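April 29, 2023

Rain until ten, then it cleared. I drove out to Norgate for the seed potatoes and they only had the red ones left, so I took two bags. The odometer was at 99 something thousand when I parked. I should book the oil change before I forget again.

Yesenia called while I was in line. She has decided to take the job in Birkora and wants to be moved by the end of the summer. I told her I was glad, and I am, though it's a six-hour drive and I won't be doing it every month. Heriberto will probably buy her old car.

Got one row in before my back complained. The soil is still heavy near the fence – I'll add sand there next week. The peas are up. No sign of the carrots yet.

The property tax bill came in the mail. $3,752, up again. I put it under the clock with the others and will write the check on the first.

Supper was late. Eggs and the rest of the rice.
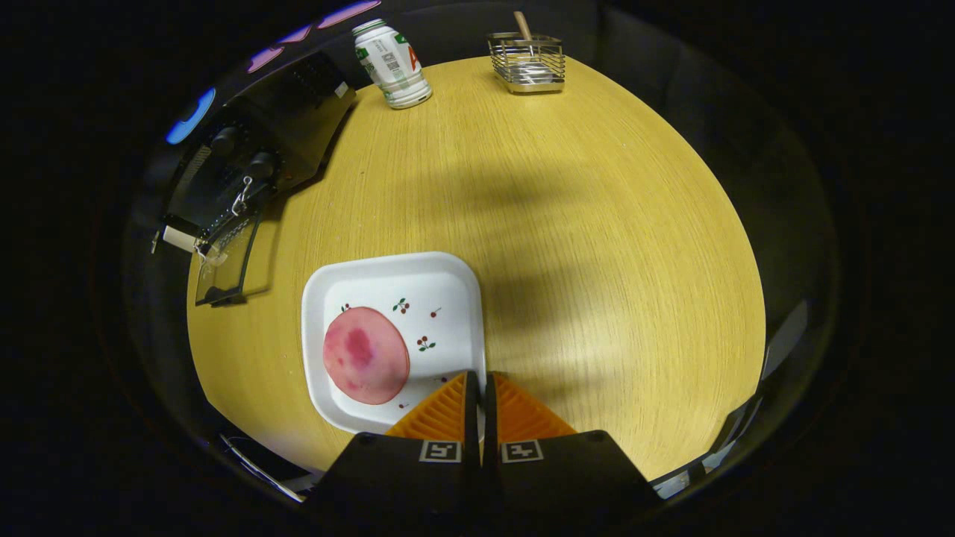

The round table and the square white plate.

Read nearly a whole chapter of the canal book after that. Heriberto is coming by tomorrow to look at the gutter. Need to find the long ladder – I think it's still behind the shed.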